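Skurnier Two-Arm Bench Kit with Stinen Wrist Cameras – Equipment Page

Sold by: Plorley Lab Supply
Condition: ex-demo
Availability: September, collection or pallet delivery
Sold as a set only

We resell lab equipment and we write our own listings. The maker's brochure for this kit has the words "effortless laundry" on the front. We've had it on a bench with a T-shirt, and we'd have picked a different adverb.

The Skurnier kit is a pair of bench arms with exposed servos, two-finger grippers and a small camera at each wrist. It is meant for teleoperation and for recording handling tasks. Cloth is the task everyone asks us about, so cloth is what we used. Our test piece was a dark blue shirt, which is a mean choice under poor light. Black fingers on navy fabric leave a camera very little to work with, and if your policy depends on seeing the edge of a sleeve, try it on your own garments before you believe anyone's success rate. 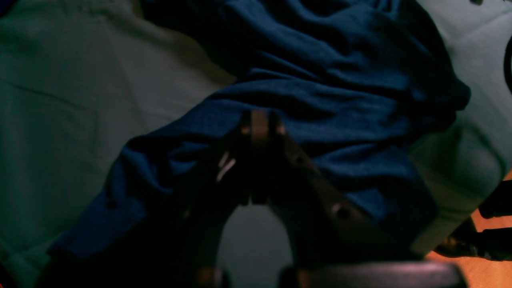 Grippers

The fingers close in parallel and they are good at pinching. They are less good at knowing what they pinched. There is no tactile sensing in this version, whatever the older brochure hints at, so one layer and three layers feel the same to the software. You can read motor current and guess. We did, and we wouldn't build a product on it.

Spare fingers are not included. Skurnier sells them, and the price seems high to us for the size of the part. The mounting pattern is documented, so a shop with a decent printer can make its own.

Stinen wrist cameras

The cameras are the best value in the box. They are small, the mounts stay put, and the gripper is always in view, which helps when you're labeling grasps later. Low light is where they fall down. Once the arm is moving, fabric goes soft and smeary, and the automatic color swings warm or cool depending on what else is in view. Turn the auto setting off and add a lamp. The brochure says no extra lighting is needed. We disagree.

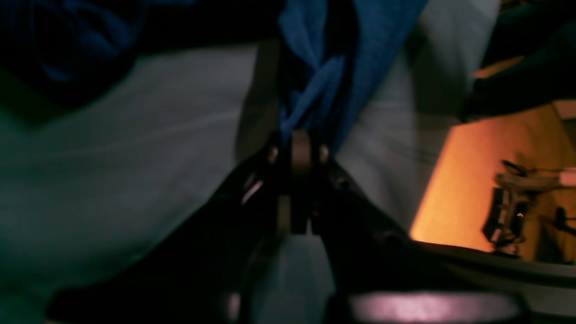 Can I use the kit without the Mollel software?

You can drive the arms through the open serial interface, and the cameras show up as ordinary video devices. What you lose is the time sync between arms and cameras, and you'd have to write that part yourself.

Mollel recorder

Mollel is the recording package that comes with the kit. It works, with complaints. The setup screen buries the frame rate under a menu called Session, and changing it throws away your calibration without a warning. Playback is fine. Export is slow, and the file names it makes are no help to anybody.

The license covers 2 workstations. Moving it to a third means an email to Mollel and a wait, so decide early which machines you want it on.

Cloth handling in practice

Picking up a bunched garment is the easy half. Any lump of fabric between the fingers counts as a grasp, and demo videos love to stop there.

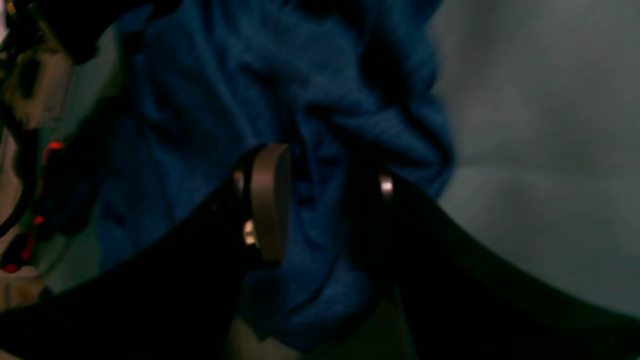
Getting from a lump to a flat shirt is where your hours will go. You need both arms, a patient operator and a surface that doesn't slide. We'd also plan for a lot of recordings that you end up throwing out. If a seller tells you the kit folds laundry out of the box, ask to see a full session with no cuts – and ask who was holding the controls.

Bench space is the other thing people underestimate. The arms want more room than the footprint drawing suggests, and the cables want more than that.

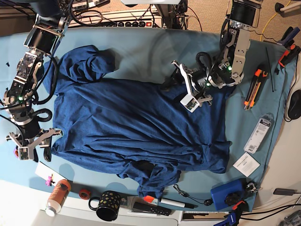

Both grippers down on the test shirt, tools and cabling still on the bench.

What you get

Two arms with grippers
Stinen wrist cameras with mounts
Mollel recorder license
Power supplies and cable set
Printed manual, 466 pages, no index
Table clamps, 4

Not included: lamp, overhead camera, workstation, spare fingers, garments.

Warranty and returns

Returns are accepted for 17 days from delivery if the kit is complete and the servos haven't been opened. Skurnier's own warranty doesn't transfer to a second owner, and we haven't been able to talk them out of that. Contact the Plorley sales desk before 4 p.m. for a shipping quote the same day.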